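The Tikoron fitted sheet, in sage

9 March 2023 | By Anjana Kodikara
4 min read

We've been hoping to stock a proper deep fitted sheet for ages, and the Tikoron is finally on the shelves at our Erkcombe shop. It's a plain cotton sheet with elastic the whole way round (not just at the corners!) and it comes in a soft green that goes with nearly anything you already own. I've had one on my own bed since August and I'm still pleased every time I make it.

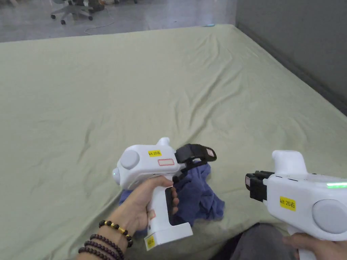 Jaidee Household, Bed Linen Department

The cotton is a percale weave, so it feels crisp and a bit cool when you first get in, more like a good shirt than a T-shirt. If you like your sheets silky you may be happier with a sateen. If you throw the covers off at three in the morning, this is the one to try. It softens a good deal over the first few washes and then seems to stay put.

Percale creases. Mine comes off the line looking like a paper bag and I put it straight on the bed, where most of the wrinkles ease out in a night or two. You can iron it while it's a touch damp if you want it smooth, and it does look lovely done that way, but I've managed it exactly twice.

Sizes and details

Single, double, king and super king
100% cotton percale
Elasticated all round
Depth: fits mattresses up to 38 cm
Colours: sage, chalk, slate
Machine wash at 40, line dry or tumble on low

Do measure your mattress before you order, and measure it with the topper on if you use one. People often know the width and guess the depth, and depth is where fitted sheets go wrong. Too shallow and the corners ping off, too deep and you get a baggy bit in the middle that rides up under your back. The all-round elastic forgives quite a lot, which is why a thinner mattress still gets a fairly snug fit, with the spare cloth tucked away underneath. 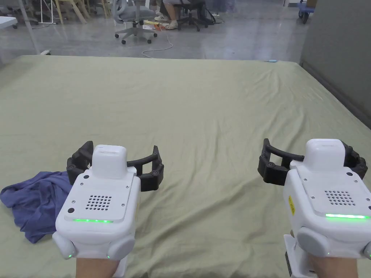 Lertchai Saengthong wrote to us that he has a king on a very deep mattress and the corners have stayed down, although "getting the last one on is a job for two people, or one person and some bad language". He also asked for a darker green. We've passed that on!

My own method is to start with the two corners furthest from me, pull the sheet down the bed, and do the near corners last, lifting the mattress a little each time. There's a small label sewn inside the bottom right-hand corner, which saves all that turning it round and round in the dark. Such a simple idea, and I wish every maker did it.

Washing and keeping

Wash it once before you use it. It may shrink slightly the first time and the sizing allows for that. Skip the fabric softener, as it leaves a coating that makes percale feel limp, and keep it away from towels in the drum because the fluff gets everywhere. Sage holds its colour well, but dry it in the shade on really bright days.

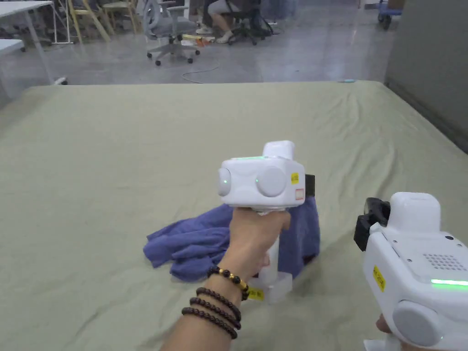 One customer told us she folds hers into its own matching pillowcase so the set stays together in the cupboard, and having tried it I'm converted (I never could fold a fitted sheet anyway).

Pillowcases are sold separately, plain or with an Oxford edge. The Busa mattress protector fits under the sheet without bunching, and we keep it in all the same sizes. There's an opened sheet in each colour at the linen counter, so come and have a feel.

Contact us | © Jaidee Household, Erkcombe | Back to top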